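Gripper closes to zero, reports "object held," nothing in the fingers

Forum > Manipulation hardware > Faults and diagnostics
36 views

wvanrooij
Posted 14 Nov 2024

Looking for a second opinion on a false grasp fault. Two-finger parallel gripper on a six-axis arm, Vermeulen wrist adapter, Podis controller on firmware from October. The task is pick and place on a play kitchen: toy food and a small pot inside a low cardboard border on the countertop.

The fault: after a close command, the controller sometimes sets the held flag with no object between the fingers. The arm then lifts, travels and "places" air. In the last batch it did this 36 times in 1,519 cycles. There is no error code. The log shows a normal close, flag true, motor current above threshold, then flag false at release.

Threshold is 700 mA. Finger speed is at 100 percent. I have swapped the finger pads and re-zeroed the encoder. No change. 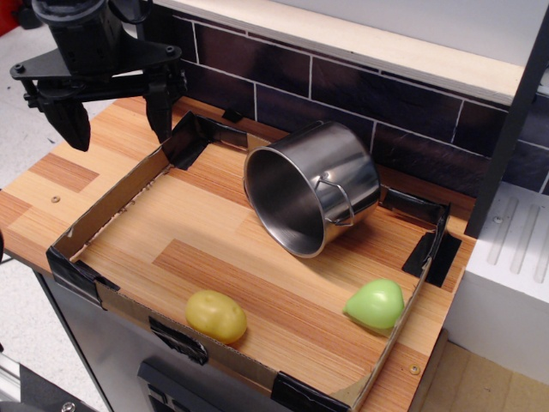

The false flags are not spread evenly over the objects. Nearly all come from attempts on the pot, and most of those are when it has gone over on its side. The potato and the pear almost never cause it. With the pot lying like that, mouth toward the front left, the planner has a choice of rim, wall or wire handle, and it changes its mind between attempts. I don't see why that should matter to a current reading, but the correlation is strong.

Any ideas short of replacing the motor?

t_schouten
Reply 1

Current threshold alone is a poor grasp test. At full speed you get a current spike when the fingers reach the end stop, and it looks the same as contact with a hard object. Check the encoder position when the flag sets. If it is at or near zero, you are detecting the end stop.

wvanrooij
Reply 2

Position at flag is close to zero in most of them. In the rest the fingers are still partly open, which doesn't fit the end stop.

kuipers_s
Reply 3

Then you have two faults. The end stop one is easy: add a minimum width condition. The other sounds like the fingers are bearing on something without enclosing it. A finger pressed sideways against a pot wall will load the drive and raise the current. When the arm lifts, the load goes away and the flag stays latched. Podis latches the flag until release by default. It is a parameter, turn it off.

t_schouten
Reply 4

I disagree about the latch. Turn it off and the flag will flicker on every acceleration, and you will have dropped-object faults all day. We tried it at Narnthorpe and went back within a shift. Fix the detection, leave the latch.

kuipers_s
Reply 5

Flicker is a filter problem. A latched flag that is wrong stays wrong for the whole move. I would take the flicker.

bronwyn_r
Reply 6

Before anyone tunes anything, what does the arm do with the flag true and a finger jammed? If the close is loading the finger sideways, the wrist is taking that too. Is there a force limit on the approach?

wvanrooij
Reply 7

There is a limit on the vertical axis only. I pulled the upright pot attempts to look at the approach. 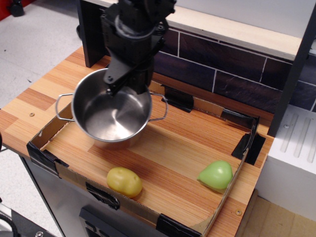

Vertical force stays low through the whole descent on these, so the limit never comes into play. Lateral load is what climbs, and it starts before the close command. The fingers go down toward the inside of the pot with one angled forward over the rim, so a small error in X is enough to put a finger against metal. I had been reading that as part of the close current. It looks like Sanne's second fault.

kuipers_s
Reply 8

Yes. Put a lateral limit on the descent and abort on it. Don't send the close at all if it trips.

avdlinden
Reply 9

Had the same thing on a Hodum arm with a different gripper. Our adapter bolts had backed off slightly and the whole gripper could rock under side load. The X error was coming from there. Put a torque wrench on the plate bolts before you blame the planner. They look fine by eye when they are loose.

bronwyn_r
Reply 10

Seconding the bolts. Also, I would stop unattended runs until the lateral limit is in. A gripper that thinks it is holding something and isn't is a nuisance. A gripper hooked on a wire handle when the arm starts its travel move is a safety matter, and with the handles on that pot you could get there.

t_schouten
Reply 11

It's a toy-sized pot. The worst case is that it goes across the room.

bronwyn_r
Reply 12

The worst case is that it goes across the room with a person in it. Same rule applies to a small pot.

wvanrooij
Reply 13

Unattended runs are off. Two of the four plate bolts were under torque, not by much. Retightened with threadlocker and repeated the tool calibration. Changes so far:

Minimum width condition added to the held flag
Close speed reduced for the last part of travel
Lateral limit on descent, abort before close
Latch left on for now

I'll run a new batch attended and post the numbers. If the partly open cases are still there I will try the latch setting, with a filter.

kuipers_s
Reply 14

Log position and current at full rate for the new batch, not only at the flag. Otherwise you won't be able to separate the two if they come back.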